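Play kitchen set used for a robotics club, two terms on

I run the after-school robotics club at Plestdale and bought the Skulari play kitchen set in January as practice objects for our arm. It cost 426 with the spare food pack, paid out of a club budget of 680, so I wanted to be sure it would last. We have used it twice a week since.

Our project for the Khumalo student challenge is clearing a table. The arm has to pick up a named object and put it where it belongs, and the marks depend on how many different shapes it can manage.

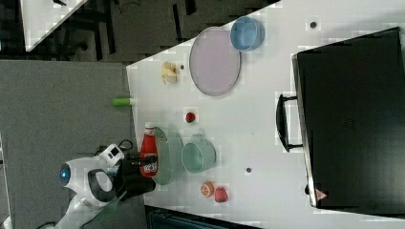 For that job, variety matters more than realism. Cubes and foam balls are too easy, and the students were writing code that only worked on cubes. A ketchup bottle on its side is a better test, as it tapers and has a cap at one end. The plates are the hardest for us. They are flat and wide, and the fingers have very little to get under. The bowls are fine once the students learn to go for the rim.

The colours are pale apart from the fruit and the bottle. On a white table our colour detection found the red things straight away and struggled with the lavender plate until we changed the threshold. I would have liked one or two stronger colours in the crockery.
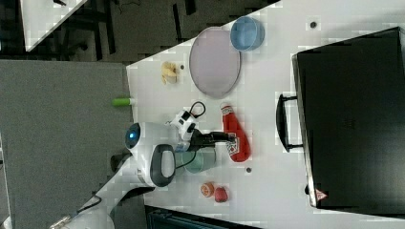 Lining up on the ketchup bottle.

The pieces have held up well. We log every attempt, and after roughly 50 drops one mug has a scuff on the handle. The small fruit rolls, so we lose a few minutes each session picking it up off the carpet. A tray would help and none is supplied.

I also looked at the Jastico set, which was cheaper but had no large plates.
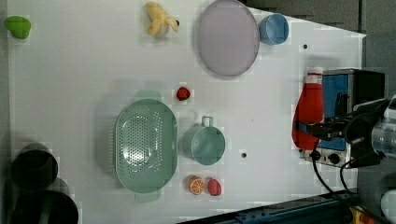
Toy food and crockery laid out with the toaster oven.

Storage is poor. The box split in the first month and everything now lives in a crate. Four out of five from me, and I would buy the food pack again before the main set.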